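How do I stop office chairs chewing up carpet tiles?

Asked by Joria, May 2021

We rent the ground floor of an old showroom and the carpet tiles are starting to lift wherever anything gets rolled over them. Landlord's position is that carpet is "a tenant matter". I've tried double-sided tape, which held for a fortnight and then came up with a good deal of fluff attached. Any ideas that don't involve pulling up the lot?
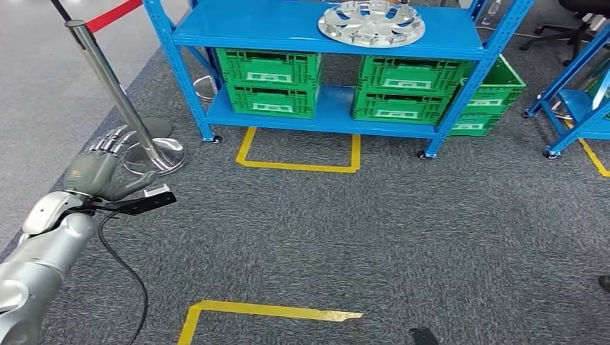
Budget is the sticking point. I was quoted $3000 to redo the room, and for that I'd want it to vacuum itself. Things with a wide, flat foot, like the chrome stanchion post, give me no grief at all. It's wheels that do the damage, mostly near the kitchenette door.

2 answers

Ruddock
Get chair mats. Job done.

Amedeo Negri
Chair mats are fine if your chairs stay put, and I've never met one that did. Tape is your problem. You want a tackifier — the sticky stuff that goes on with a roller and stays tacky so you can peel a tile up later. Scrape off the old tape gunk first or you'll be gluing to glue.

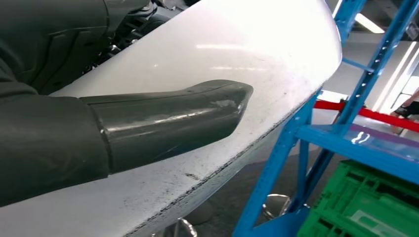
Leave it until it goes clear before you put the tile down. The tub I used said up to 90 minutes, and I gave it ten, out of impatience, and got to do that corner twice. Check the arrows on the backs as well, so the pile runs the same way as its neighbours. Ask me how I know.

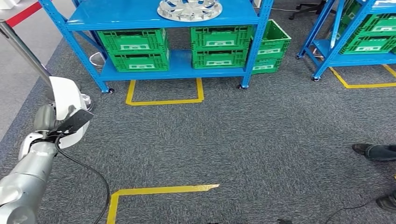

If the edges are already frayed, swap those tiles with ones from under a cupboard. Free carpet, and the cupboard won't complain. Softer castors help too. Keep the old hard ones for your landlord's chair.

Related questions
Getting old tape residue off a concrete floor
Is Plutden underlay any good?
Carpet tiles shrinking in the sun
Who pays for worn carpet in a commercial lease?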